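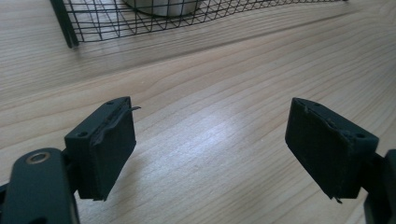 Palesa Buthelezi would have kept the old ground. She has stood on the east bank at Sodholm for most of her life, and she thinks a club that moves three miles up the road loses the people who used to walk in with ten minutes to spare.

Plenty in the town agree with her. The move to Illwood was confirmed on 7/13/26, and the first home match there is due in September. Until then the team will train on one site and play on the other, with the kit van going back and forth between them.

The old place has its faults. The away changing room floods after heavy rain, and the main stand holds 66 seats, two rows of which are behind a pillar. The pitch drops towards the railway end, and visiting sides who win the toss nearly always choose to play down it first. Last winter four matches were called off, two of them when the away supporters were already on the coach.

Jinlong Gu, the manager, wants a surface he can rely on. His side pass the ball along the ground, and by January there is not much grass left in the middle at Sodholm to pass it on. "We change how we play for three months of the year," he says. "Then we have to change back."

Illwood has better drainage, proper floodlights and parking. What it lacks is a bus after nine o'clock. Kaiwen Lu, who runs the supporters' coach, has asked for a late service on midweek nights and is waiting for an answer from Clakilness, where the bus company has its depot. If it says no, he will put on a minibus himself and charge up to £5 return.

Season tickets will cost the same as last year. Holders can pick a new seat during the summer, and anyone who stood on the east bank will get first choice of the covered terrace.

Nivaldo Rocha, the captain, has played at Illwood once, in a cup tie his team lost on penalties. He remembers the pitch as quick and the wind as worse than at home. He has told the younger players to bring gloves.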